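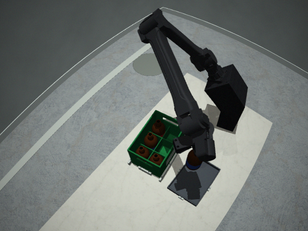 Security Awareness and Response Training: Progress Report to the Balilitz Fund
Reporting period: April through September
Prepared by the program office, Gudside

1. Where things stand

The grant pays for phishing training, incident response practice and a shared reporting tool for the small nonprofits that use Gudside for their IT support. At the end of the period, 83 staff accounts were enrolled. Phishing training is on schedule. The response exercises are one behind plan, and the reporting tool went live later than we said it would. Spending is under budget, mainly from the late start on the tool.

2. Phishing training

We ran simulated phishing mailings throughout the period. The first used a fake delivery notice and the later ones used messages closer to what our members really get: a changed bank account for a supplier, a shared document from a board member, a password expiry warning. The supplier message caught the most people. Finance staff did better with it than program staff, who rarely see invoices and had no routine for checking one.

Anyone who clicked was sent to a short page that pointed out the warning signs in that message. We dropped the follow-up quiz after the first mailing. Several managers told us their staff took it as a punishment, and a few people had stopped opening outside mail at all, including mail from clients. Reporting went up once the quiz was gone. We can't say how much of that came from the change and how much from people simply getting used to the button.

We still don't have a good way to reach part-time staff who check email only from a phone. The report button doesn't appear in the phone mail app that two of the member organizations use. For now they forward suspicious messages to a shared address, and the help desk logs them by hand.

3. Response exercises

The plan called for four tabletop exercises in this period. We held three. The fourth, with Amoah, was put off while they moved offices and is now set for the first part of the next period.

The exercises used the same story each time: a stolen mailbox password, then messages sent from that mailbox to donors. Groups were quick to reset the password and slow to do everything else. None of the written plans said who should contact donors, and in one group the only copy of the phone list was stored in the system that was supposed to be down. Each group left with a one-page contact sheet, printed, and agreed to update it when staff change.

The sessions ran long. We had planned for 2 hours and will either trim the story or book more time. Participants asked for the second option, but executive directors are hard to get for a full morning.

4. Reporting tool

The tool is built on Gomatico, which Gudside already used for help desk tickets. Setup took longer than expected. Imported accounts came across without their organization labels, so reports from different members were landing in the same queue and could be read by people who had no business seeing them. We found this in testing, before any live reports were in the system, and held the launch until the labels were fixed and access had been checked account by account.

Since launch in August the tool has worked steadily. Reports sent overnight wait until the desk opens at 8 a.m. The grant doesn't cover after-hours staffing, and we aren't asking for it, but members should know about the gap and we have added a line to the automatic reply.

5. Budget

Staff time is on budget. Software is under, and we expect to use most of that balance by year end. Travel is slightly over - two of the exercises were moved from video to in person at the members' request. We would like to shift part of the software balance to travel to cover this and the Amoah session. A revised budget sheet is attached for approval.

6. Next period

Hold the Amoah exercise.
Write a second exercise story, likely a lost laptop.
Find a report button that works on phones, or write clear forwarding instructions if there isn't one.
Repeat the supplier mailing with new wording.
Review account access in Gomatico again and remove people who have left.

We also need a decision on whether board members can be enrolled under the current grant terms. Several members have asked. Board members often use personal email for organization business, so our mailings don't reach them now. Please let us know before the next round is scheduled.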